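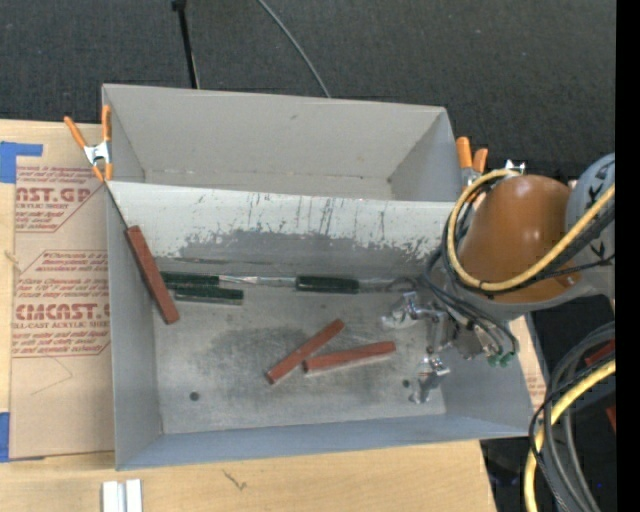

Stop blaming the planner

I've spent most of January 2024 arguing about bin picking, so I may as well do it in public. Everyone's favourite move when a pick fails is to swap the motion planner. We did it twice on Feson and gained nothing except a fresh set of config files to hate.

My view is that perception deserves the grumbling. Look at what we ask of it: dark green bars lined up along a scratched-up wall, with shiny thin strips in between throwing highlights everywhere. The reddish-brown ones are a doddle by comparison! I went through 234 failed picks in the Burkeck logs and only 22 came down to a bad path. The rest started with a pose estimate that was rubbish before the arm had moved.

So please, log your poses next to your plans – and keep the depth data too, even if it costs you 400 gigs. Mazurek's replay tool will chew through it over lunch. Then, if you still fancy a new planner, go for your life.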